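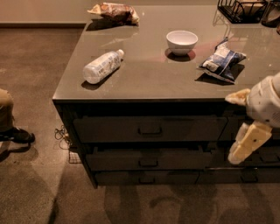
**Woher kommen die Weine von Hemberg?**
Alle unsere Weine kommen von kleinen Winzern, die wir selbst besucht haben.

## Über uns

Hemberg ist ein Weinhandel mit 5 Mitarbeitern. Gegründet wurde er von Hui-mei Liao, welche bis heute den Einkauf macht. Im Sortiment führen wir 52 Weine, davon etwa 30 Weissweine. Unser Hausriesling heisst Lota und wird jedes Jahr im August neu abgefüllt.

Ab sechs Flaschen liefern wir ohne Versandkosten. Für Restaurants haben wir eine eigene Preisliste, bitte fragen Sie uns danach per E-Mail.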